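Flatar Renal Phantom, Adult Size

The Flatar is a soft kidney model for teaching ultrasound and needle biopsy. It contains 4 simulated lesions of different size, two of them cystic and two solid, placed at the upper and lower pole. The outer layer closes again after puncture, so one model can serve up to 62 needle passes before the tracks become visible on the screen.

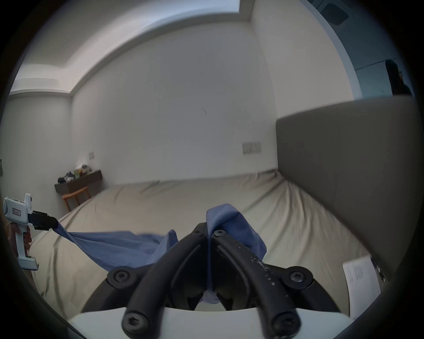 Blue cloth, held in a fold.

The insert can be changed without tools. Please store the phantom in its case, at room temperature, and do not freeze it. Ultrasound gel should be washed off with mild soap – alcohol makes the surface hard.

Supplied with: base tray, carrying case, printed lesion map. Warranty 12 months. Price 3,599 USD, replacement insert (Kanley type) on request.

For questions about delivery please write to Rocío Manríquez, Simard office.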